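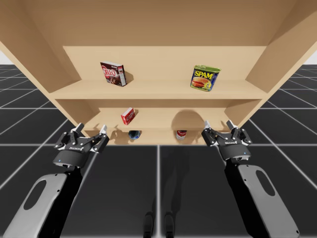
Figure 4. The simulated shelf task in Jestura, at the moment when both grippers are open in front of the lowest shelf. Rendering: Quách shelf project, Oltport.

4.2 Retrieval from a multi-level shelf

The second group of experiments concerns the retrieval of small grocery items from a shelf with several levels. In Section 4.1 the objects were placed on a free table, and the arm could approach them from almost every direction. In a shelf this freedom is lost. The board above the object limits the height of the wrist, the side panels limit the angle of the forearm, and the second arm can stand in the way of the first one. We consider this case a more honest test for the arm selection rule of Section 3.3.

All trials of this section were carried out in the Jestura simulator. The shelf is a plain open unit, without doors, and it is placed on a tiled floor in front of a two-arm robot (Figure 4). Each arm carries a parallel gripper with light-colored fingertip pads. The objects are textured models of common packages, among them a JELLO box, a Spam can and a small red box, and they are distributed over the upper, the middle and the lowest shelf. We choose packages of this type because their shapes are simple but their graspable widths are different. A carton can be held across its narrow side in one direction only, while a can accepts any rotation of the gripper about its vertical axis.

At the beginning of each trial the target object is given by its name, and the other objects are treated as obstacles. The positions on the shelf are drawn again for every trial, and each object receives a small random rotation, so that the front of a box is not always parallel to the edge of the board. We rejected a layout only if two objects were in contact. Layouts in which the target could not be reached by either arm were kept, and they are counted as failures for all methods.

We compare three methods. The first one, called Fixed, assigns the left arm to targets left of the center line and the right arm to the others. The second one, Nearest, takes the arm whose fingertips have the shorter straight distance to the target at the start. The third one is our rule, which makes a short rollout for both arms and takes the one with the larger remaining clearance along the path. The motion planner, the grasp sampler and the time limit are the same in all three cases. The planner is the one distributed with the Nostier library, with its default settings except for the collision margin, which we reduced to 7 mm. With the original margin the lowest shelf was practically closed for the planner, as the wrist body has to pass close to the board above it.

In total we ran 271 layouts, and every method was tested on each of them. A trial is successful if the target is lifted from the board, is moved out past the front edge and is still between the fingertips at the end of the motion. Contacts with other objects are permitted if these objects do not fall.

Our rule failed in 22 layouts, and the Fixed assignment failed in 41. The Nearest method lies between them. The difference is not equal over the shelves. On the upper shelf the three methods behave almost in the same way, and the remaining failures come mostly from grasps that were too close to a side panel. On the lowest shelf the choice of the arm has a clear effect. Here both arms must stay low, and when the target is near the center line, the forearm of the wrong arm turns into a position from which the gripper cannot be leveled any more.

We also looked at the failures of our own rule one by one. The larger part belongs to round objects that stand near the back of a shelf. For these, the rollout predicts a sufficient clearance, but the fingers push the object before they close, and it is displaced out of the grasp. The rollout does not model contact – it only checks distances – and therefore it cannot foresee this effect. A second, smaller group belongs to cartons that are rotated so strongly that neither arm can take the narrow side without a change of the elbow position. For this group a handover between the arms would be necessary, and we leave it for future work.

The additional cost of the rule is moderate. Two rollouts are computed instead of none, but they are independent and were run in parallel on the workstation. In most layouts the time saved by avoiding a second planning attempt was larger than the time spent for the rollouts. Only on the upper shelf, where the first attempt usually succeeds with any arm, the rule makes the complete procedure slower.

It should be noted that the object poses were read directly from the simulator. Shadows inside the compartments, as they can be seen in Figure 4, have no influence on the results of this section. They become important in Section 4.3, where the poses are estimated from rendered views and the inner part of the shelf is less well lit than its front edges. The grasp sampler is not changed there, so that the results of both sections can be compared directly.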